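Building a Robot With Two Arms
A Reading Page for Young Makers
From the Terkik Shared Workshop

People have two hands, and they use them together all day long. One hand holds the jar while the other turns the lid. One hand keeps the paper still while the other draws. A robot with only one arm finds jobs like these very hard. For this reason, members of the Terkik Shared Workshop decided to build a robot with two arms. The project is named Drirel, and its first task is to learn to fold laundry.

This page explains how a robot of this kind is put together and how it learns. Words that may be new to you are explained where they first appear.

What is a robot arm?

A robot arm is a machine that can bend, reach and hold. It has stiff parts, which are like the bones of your own arm, and it has joints, which are the places where it bends. Try moving your arm slowly. Your shoulder lets it swing, your elbow lets it fold, and your wrist lets your hand turn. A robot arm needs joints for each of these movements.

Inside each joint is a servo. A servo is a motor that can turn to an exact position and stay there. When the computer says "turn a little to the left," the servo turns, checks how far it has gone, and stops at the right place.

At the end of the arm is the gripper. It does the work of a hand, although it is much simpler. A gripper opens and closes. It has no palm, and it cannot feel that a sock is soft.

Where does the building begin?

The builders began with a base. An arm that slides or tips will miss the thing it is reaching for, even if every servo does its work correctly. The members tried wooden blocks first, and the arms wobbled. They then changed to a metal bar.
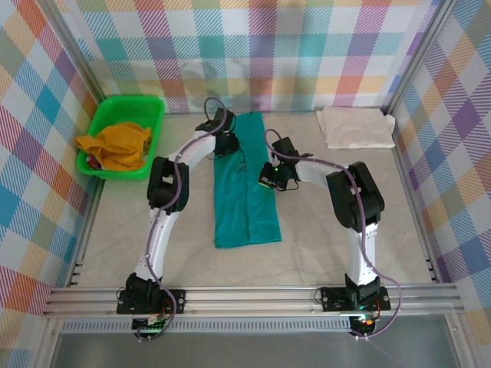
Cloth is one of the hardest things for a robot to handle. A wooden block keeps its shape when it is picked up, but a shirt changes shape every time it is touched. It can sag, twist or bunch up, and the computer must work out its new shape each time. Drirel's lessons therefore use plain pieces of cloth with simple edges. The teal one lying between the arms is folded into a long, narrow shape, with a gripper near its upper end and the other gripper just to its right. Both arms are fixed to the same long aluminum rail, so the distance between their bases does not change from one lesson to the next. The yellow cloth in the green basket is harder to read, for it is crumpled, and a computer must find an edge before it can plan a fold.

How do the parts talk to each other?

Every servo needs two things: power and messages. Power gives it the strength to move. Messages tell it where to go. Both travel through cables. On Drirel, purple cables run along the arms down to the bases, and each base has a small circuit board. A circuit board is a flat piece with tiny electrical parts on it. It helps pass messages between the computer and the servos.

A cable on a moving arm must have some slack, which means a little extra length. If it were pulled tight, it could come loose when the arm stretched out. If it hung too low, it could catch on something. Amado Catacutan, who planned the wiring, moved each arm slowly by hand through its full reach before he fastened any cable in place.

How does a robot learn to fold?

The members do not write a rule for every crease. They use a method called teaching by showing. A person guides the arms through a fold from beginning to end while the computer records how each joint moves. One recorded turn is called a demonstration.

A single demonstration is not enough. By October, the members had recorded 472 of them, and the computer had begun to find patterns. When it was tested on 40 new folds, Drirel finished eight without help. The members have set a goal of 1497 demonstrations before they try a shirt with sleeves.

You may notice that this is much like practicing the piano or learning to tie a shoe. There is one difference — a robot does not understand why the laundry should be folded. It only repeats and combines the movements it has been shown.

Safety in the workshop

Young visitors are welcome to watch the robot at work. They are asked to follow these rules.

Keep hands and hair away from the arms when the power is on.
Do not touch the cables or the circuit boards.
Ask an adult before you press any switch.
If something looks wrong, say "Stop" in a loud, clear voice.

Something to try at home

Place a small towel on a table. Put one hand behind your back and fold the towel in half, then in half again. Now unfold it and repeat the task with both hands. Which way gave you straighter corners? Write down each movement your hands made, in order. Give your list to a friend and ask your friend to follow it exactly, without guessing. If the towel does not fold properly, look for the step you left out, add it to the list and try again.

Further reading pages in this series are "Flakley and the Sorting Machine" and "How the Mercado Cart Finds Its Way." Printed copies may be requested at the workshop's front desk.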